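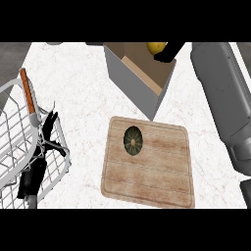

Figure 4. Kitchen task in the simulator: left arm at the wire basket, right arm at the open box.

4. Setting up the first kitchen task

This section explains how to prepare the counter task in Itero and how to read the results. Please finish section 3 (arm calibration) before you start. The task files were made by Afonso Valente at the Clenddale workshop, and the notes on scoring are from Crescencio Iglesias.

4.1 Before you start

The task is tidying a counter. For a person this is very small work. For two arms it is still difficult, and you should not expect that the default policy does it well. It is provided so that you have a starting point to compare with.

4.2 Steps

1. Open Itero and choose Tasks > Kitchen > Counter.
2. Set the random seed to 43. With another seed the objects have different positions and your results cannot be compared with table 6.
3. Press Load. Wait until the status line shows Ready.
4. Check that the wire basket, the cardboard box and the cutting board are all on the counter. If one is missing, press Reset and load again.
5. In the Arms panel, set both arms to Policy. Do not leave one arm on Manual – the policy will wait for it and the run will stop with error 427.
6. Set the number of runs to 200 and press Start.
7. When the runs are complete, save the log in your project folder.

Note: The yellow fruit can be partly hidden by the camera view you select. It does not affect the run.

4.3 Reading the results

Each run receives one of three marks: done, partly done, or failed. A run is partly done when at least one object is in its goal place at the end of the time limit.

Look first at the basket. Thin wires are hard for the grasp planner, and a finger that goes between two wires is counted as a contact error. Utensils with a long handle also give many errors, mostly at the moment of release.

The slice on the cutting board is a separate case. The current version can pick it up but it cannot cut anything. Cutting, wiping and washing are not supported, and we have no date for them.

4.4 Cautions

CAUTION: A good score in the simulator is no permission to run the policy on real arms. Friction and weight are simplified here. Read section 9 and keep the speed limit on for the first real test.

CAUTION: Do not change the gripper force during a run. The log will keep the old value and the scores will be wrong.

Note for Tronow arms: the firmware must be version 654 or later. For Bastos arms see appendix B.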